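Okmont boards: maple strip, bench use

Notes on the strip-built maple boards kept at the Okmont workshop, with one picture. The boards are glued up from narrow strips, oiled in February and otherwise left alone. Stock number 347 covers the large rectangular size; the smaller Falla pattern is listed separately.

Strips are taken as they come from the rack and are not matched for colour. Banding between lighter and darker lengths is normal and has no effect on wear. Wojciech Kołodziej planes both faces after glue-up and eases the edges by hand.

Finish is plain oil, five coats, cut back between coats with 800 grit. No varnish is used, as it chips at the front edge and is slow to repair. Fine scuffs are left until the next full sanding.

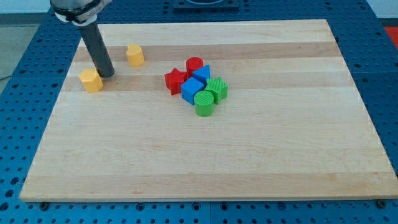 Blue perforated worktops mark unprotected wood if grit collects in the holes, so brush the top down before setting a board on it. Small plastic blocks, including the ribbed printed ones, can stay on the maple between uses. Wipe with a barely damp cloth, along the strips, and stand the board on its long edge to dry.

Replacement strips: ask Yareli Trujillo, quoting the stock number.

Contact: Okmont workshop desk | © Okmont | Back to top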